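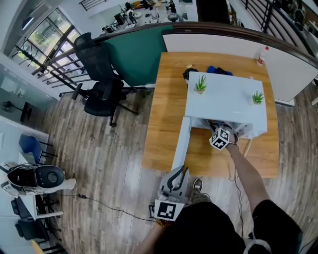 The Octave Mandola Finds Its Feet

For most of its life the octave mandola was the instrument you bought second, after the mandolin had already talked you into tuning in fifths. Players in Irish and old-time sessions kept a few in circulation, and everyone else mistook them for a bouzouki. That has changed lately in Marndale, where the Dornska workshop has been turning out flat-top models since it gave up making banjos.

The Dornska Model 5 is the one most people will run into. It has a spruce top, a maple back and sides, and a scale length a little longer than a short-scale tenor guitar. Earlier versions used a floating bridge and a cast tailpiece, both carried over from the firm's mandolins. The present one has a pinned bridge, which takes some of the bark out of the attack and lets chords ring for longer. Whether that is an improvement depends on what you play. For song accompaniment it suits very well. For fast tunes I still prefer the old arrangement, and used ones come up fairly often.

The neck is the best part. It is narrow at the nut without being cramped, and the fretwork on all three I tried was level from end to end. The fingerboard has a slight radius, so first-position chords sit comfortably under the hand even with paired strings. Stretching from the second fret to the seventh on the low course still takes practice, and small hands may want a capo.

Strings are a sore point. Dornska ships the Model 5 with a heavy set from Wodetti, and it feels stiff. I changed to a lighter phosphor bronze set after a week and lost a bit of volume, but the tone opened up in the middle and the thing became a pleasure to hold down for a whole evening. The nut slots didn't need any work to take the lighter gauge.

Antwi, the other builder in town, has gone the opposite way. Its octave mandola is an archtop with a carved back, made in small batches. Only 126 have left the shop so far. The sound is drier and more direct, with a strong fundamental and not much shimmer. Sitting in a circle with two fiddles and a flute, it cuts through where the Dornska tends to blend in. The finish is a thin oil varnish that marks easily, and the label inside gives the batch and the timber. Mine was number 2 from its batch and had a small run in the varnish near the heel.

Neither is cheap, and the cases cost extra. Dornska's hard case adds around 367 dollars, more than I paid for my first mandolin. The Antwi comes with a padded bag that is fine for the car and not much else.

Tuning is mostly G-D-A-E, an octave below the mandolin. Some players drop the top course to D for modal tunes, and both instruments handle it without buzzing. Antwi plans a version with a longer scale in May, meant for open tunings, and is taking orders at the shop counter.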